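June, late

Letter from Wollbridge this morning. I have passed the first sift for special constable, along with, I gather, most of the people who can spell their own surname. Next comes vetting. The form wants every address I have lived at, every job, every debt, and the full names of relatives I last saw at a funeral.

I don't object to being looked into. I object to the idea that a form does the looking. Question 8 asks if I have ever associated with criminals. I worked in a pub in Protcombe for 4 years. What do they suppose I'll put? A crooked man ticks no and goes to lunch. I sat there for half the evening trying to be fair to everybody I ever served.

Rang Ojārs Priedītis after tea, as he went through all this before he joined. He says two officers came to the house and were far more interested in his bank statements than in him. He had a loan of 4000 pounds for a van and they went over it twice. He thinks it's a good system. He got in, so he would.

They have also bought something called Vonura, which reads what you have put online and gives you a mark. The leaflet says it is "fair and thorough". It doesn't say who checked. I asked the woman on the phone whether I'd be shown my mark and she said she would find out, in the voice people use when they won't. I have written two things on the internet in my life and one of them was a complaint about a kettle.

Still, I've done the addresses. Missed out the flat over the chip shop, then put it back in, then couldn't remember the number. Council may know. Referees not asked yet. Must find the old payslips, if the damp hasn't had them.

Bed at half eleven. Didn't sleep much. Kept thinking of the pub.

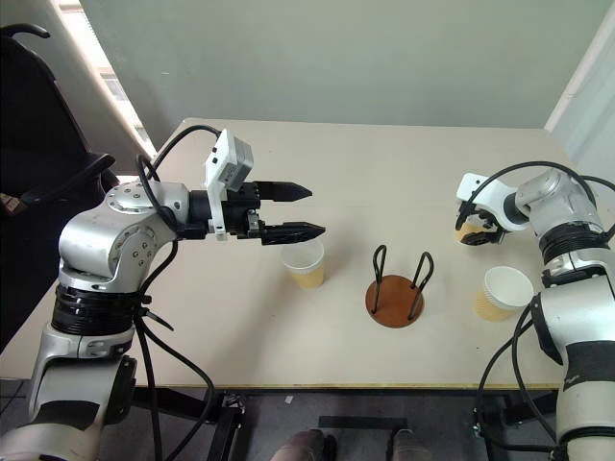 June, the day after

Found the payslips. The chip shop flat was 8, unless that was the shop itself.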